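Equipment progress report, Reltar disassembly and assembly cell
Prepared by Mirjana Stoyanova for Zlatko Georgiev
10/11/2021

Spending to date

The arm and gripper are paid for and in use. The remaining equipment line stands at $4,000, which has to cover spare gripper fingers, a second parts fixture and cabling until the end of the funding year in March. Nothing has been charged to contingency.

The Trevex quote for the second fixture came in higher than the first because they have changed their minimum order. I have asked Ogbonna for a competing price and expect it within 2 weeks. Replacement fingers are $229 a pair from either supplier, so I would like to order those now and leave the fixture until both quotes are in.

Changes to the plan

We had budgeted for a force sensor at the wrist this quarter. I recommend moving it to next year. The fixture pockets hold the parts well enough for the current tasks, and the money is better spent on keeping the cell running.

The Plillinine licence renews for 12 months at the old rate if we sign before Christmas. Please treat this as a request for approval.

Work under way

Current work is on the processor and memory tasks, using a desktop tower laid on its side with the panel off. The processor, a memory module and a hard drive in its caddy are set out in the fixture to the left of the case. The socket lever is raised by hand for now, and automating that step is not in this year's scope.

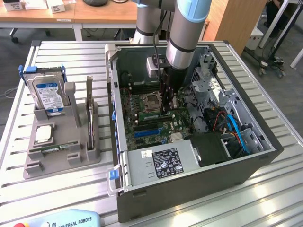
Decisions needed

1. Approve the finger order.
2. Approve the licence renewal.
3. Confirm that the force sensor can be deferred and its funds carried over.

I will send the fixture comparison separately once Ogbonna has replied. The colour-coded parts list you asked for is with purchasing.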